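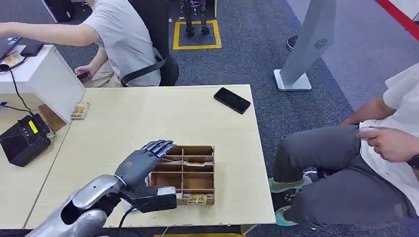
件名:朝のニュースメールが途中で止まる
製品:Illuto(配信モジュール)
状態:解決済み(一部確認中)
優先度:高

4月の統合でプラドスカ版(Pradska)とプリノフ版(Plinov)の読者リストをひとつにまとめ、紙面連動のニュースメールも一本化しました。編集部一同かなり張り切っています! ところが統合後の最初の朝、登録者およそ2,000人のうち、届いたのは400人まで。管理画面には「配信完了」と緑で出ています。見出しも本文も問題なく、テスト送信は全員に届きました。

6:10 配信開始。ログ上は正常。
6:12 送信数が400で止まり、そのまま完了扱いに。
6:40 読者から「今朝はお休みですか」と電話。待っていてくれる人がいるんだなあと、ちょっと感激しました。
7:05 手動で再送。また400で停止。同じ人に二通届いてしまったので、おわびを本文の冒頭に入れる予定です。

試したこと
・画像なしのテキスト版に切り替え → 変化なし
・件名を短くする → 変化なし
・旧プリノフ版のリストだけで送信 → 全員に届く(!)
・旧プラドスカ版のリストだけで送信 → 途中で停止

ここまで絞れたのは大きいです。見ていただきたいのは、プラドスカ側のリストの読み込み方だと思います。書き出しファイルと配信ログを添付しました。 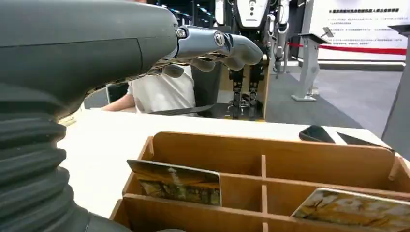 Vrabecサポートより:ログを拝見しました。切り分けがとても助かります。Illutoは1回に1,000件ずつまとめて送りますが、その中に形式の不正なアドレスがあると、そこで処理を打ち切ってしまう場合があります。次のまとまりにも進みません。アドレスの末尾に全角スペースが入っていないか、ご確認いただけますか。

13:20 調べました。ありました、しかも88件! 旧システムの入力欄が全角スペースをそのまま受け付けていたようで、最初の1件がちょうど401番目にいました。見つけたときは思わず声が出ました。
13:45 全角スペースを一括で削除し、念のため改行コードもそろえて再登録。
14:00 社内の受信箱だけで小さく配信。全部到着。
14:30 夕方の号外枠を使って本番リストへ配信。400を越えて、1,000を越えて、最後の一人まで進みました。進捗バーを見てこんなに盛り上がったのは初めてです。

残っている疑問がひとつ。途中で止まったのに「配信完了」と表示されるのは、朝の当番にはかなり怖いです。送信数と登録数がずれたら警告を出す設定はありますか。 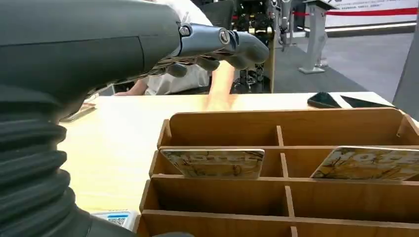 Vrabecサポートから再度返信があり、警告は通知設定の「差分を監視」で有効にできるが、初期状態ではオフになっているとのこと。完了表示については不具合として開発に回してくれるそうです。取り込み時に空白を自動で除く機能も、次の更新の候補に入っていると教えてもらいました。ぜひ欲しいです!

15:10 「差分を監視」をオンにしました。わざと全角スペース入りのアドレスを混ぜたテスト用リストで送ると、すぐに警告メールが来ました。すばらしい。
15:25 購読申込フォームにも入力チェックを追加。
15:40 当番用の手順書を更新。配信後に送信数を見る項目を入れました。

チケットは解決済みにしますが、完了表示の件だけ確認中で残します。修正版が出たら、テスト用リストは消さずに取ってあるので、すぐこちらで試せます。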